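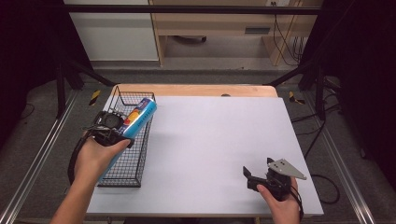 I have been reading about decluttering for most of July, which is a strange way to spend a summer, and I've come away trusting it less than when I started. The pitch is always the same. Your house is full of junk, the junk makes you anxious, and if you buy the right bins you'll be calm by fall. I notice the bins are never counted as junk. A long, narrow black wire basket with an open top, the kind you can see straight through, is supposed to be an improvement on a drawer, and I'd like somebody to tell me how. A drawer hides the mess. A mesh basket puts it on display and lets the crumbs out the bottom.

What set me off was a book my sister-in-law passed along. The author says the average person could get by with 137 possessions. I have no idea where that number comes from. I went looking for a footnote and there wasn't one. Does a fork count? Do four forks count as four? Is a deck of cards one thing or fifty-two? You'd think a person who wrote 210 pages on the subject would have run into this by page three, but she sails right by it and goes on to talk about sweaters.

My friend Unathi Masilela took the whole program seriously for a while. She got rid of the bread machine, the spare blankets, a box of cables and most of her books. Then winter came and she had guests, and she bought blankets. She needed a cable and bought a cable. She says she still feels lighter. Maybe she does. I'd feel lighter too if I'd spent $186 on stuff I used to own, but mostly in the wallet.

I'm not saying keep everything. My uncle kept everything, and when we cleaned out his garage we found seven coffee makers, not one with a pot. That's a problem and I won't pretend otherwise. But the distance between my uncle and a normal closet is enormous, and the people selling this stuff talk as if you're one unreturned sweater away from the garage.

The part that bugs me most is the before-and-after business. Every site has it. Before is a kitchen at the end of a bad week. After is the same kitchen with nothing on the counters and a bowl of lemons. Where did the toaster go? Somebody in that house eats toast. I want to see the after of the after, three months on, when the lemons are gone and the mail has come back.

Bernardo Cunha, who I used to work with and who argues with me about everything, wrote to say I'm missing the point, that it's about making decisions and the objects are only practice. Fine. But if I need practice making decisions I can think of cheaper ways to get it, and most of the decisions I've regretted involved getting rid of something. I gave away a perfectly good winter coat in my thirties on the grounds that I hadn't worn it in a year. It had been a warm year.

So I did an experiment, if you can call it that. I left the hall closet alone for a month and did nothing to it at all, then checked whether I was more anxious. I was not. I did find my other gloves.

I still have the book, by the way. My sister-in-law doesn't want it back. It's on the shelf next to the one about getting up at 5 a.m., and I'll get to that one next.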